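Chapter 5
Household Waste and Its Collection

Every household produces waste, and every settlement must decide what is to be done with it. In the town of Fledwood, refuse was for many years carried to open ground beyond the last houses. As the population grew, this practice gave way to a regular collection paid for out of local rates.

This chapter considers how waste is sorted, stored and removed, and who bears the cost at each stage. It begins in the home, where most decisions about waste are made quickly and with little thought. Paper tissues, food scraps and packaging may all pass into the same lined bin, although each requires different treatment later. 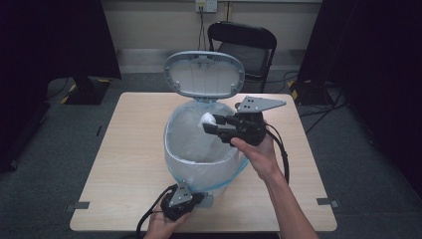
Section 5.1 sets out the main classes of household waste. Section 5.2 follows a mixed load from the kerb to the transfer station at Varum, drawing on the survey of 41 streets carried out by Pierina Colombo and King-fai Cheng. Section 5.3 compares charges by weight with charges by household.

Key terms: residual waste, transfer station, landfill, collection round.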